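Charalambos Lazaridis on tables, glue and the trouble with wide boards

Charalambos Lazaridis has made tables in Zesamberg since he left the furniture factory at Bretis. His shop is on the ground floor of a former dairy, with a drain still running down the middle of the floor. He starts at seven and does not take phone calls before lunch. We spoke on a Monday afternoon, after a delivery of ash had been stacked along the back wall.

He did not set out to make tables. At Bretis he was put on chairs, and he stayed on chairs until the chair line moved out of town.

"I made back legs," he says. "Not whole chairs. Back legs, all day, with a template. If you want to learn what grain does, it's not a bad way. A back leg with the grain running out will break and somebody lands on the floor. You learn to look."

When the line closed he bought a bandsaw and a planer from the factory. The planer still runs. The bandsaw was sold to a boatbuilder in Drarkik, and he says he got the worse end of that deal.

His first orders were repairs. People brought him kitchen tables with split tops, and he began to see the same fault over and over.

"The top was screwed tight to the frame. Solid wood moves across its width. Summer it gets wider, winter it gets narrower. If you don't let it, it will find a way. So I'd get these nice old tables with a crack down the middle, and the owner thinks the wood was bad. The wood was fine. Somebody used the wrong screws in the wrong holes."

He now fixes every top with wooden buttons that slide in a slot. He cuts them from offcuts, a boxful at a time.

Wide boards

Customers often ask for a top made from one or two very wide boards. Lazaridis tries to talk them out of it, mostly without success.

"They've seen a picture," he says. "One big slab, two bark edges. I can make it. I have made it. But it takes years to dry, it costs more, and it cups. Then they call me in February."

His own preference is for narrow strips with the end joints staggered, glued up into a panel. He knows some buyers think of it as the cheap choice.

"It was cheap because factories used it to get rid of short lengths. That doesn't make it a bad top. You've got many small pieces all pulling in slightly different directions, and the panel stays flat. My own kitchen table is made that way. My kids did their homework on it and one of them went over it with a compass point. It's still flat."

The part he enjoys is laying out the strips before gluing. He puts them down dry, looks at them from the door, and moves them around until the colors sit well together. He leaves knots in if they are sound.

"A small knot is fine. I like a small knot. A loose one comes out and I put in a plug. What I don't want is three dark pieces in a row, because then your eye goes there every time you sit down to eat."

The longest top he has glued in the shop was 215 centimeters, for a family in Tamuno. It went out through the window.

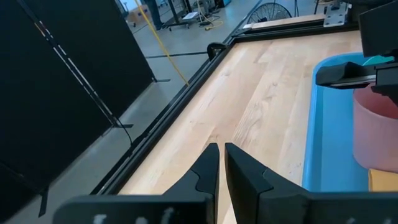

Finish and care

Lazaridis uses oil on nearly everything. He puts on 2 coats in the shop and tells the customer to add another after the first winter. He stopped using varnish when too many tables came back with white rings that could only be fixed by sanding the whole surface.

"With oil you can fix one spot. You sand it lightly, you wipe on some more, you leave it overnight. Anyone can do it. I give them a small can when they pick up the table and most of them never open it."

He sands by machine to 125 grit and does the rest by hand, with the grain. He is particular about wiping off the extra oil, and about the rags, which he lays out flat on the concrete outside. A man he worked with at Bretis left some in a bucket and lost his garage.

For daily cleaning he suggests a damp cloth and then a dry one. He does not like spray cleaners or the thick plastic covers that some households use.

"You paid for wood and you look at plastic," he says. "Put a mat under the hot pot. That's enough."

There are 5 tables on order at the moment – four for homes and one for a bakery that wants a counter to match. He expects to finish the last of them in September. After that he plans to go back to chairs for a while, this time whole ones. He already has the ash for the back legs.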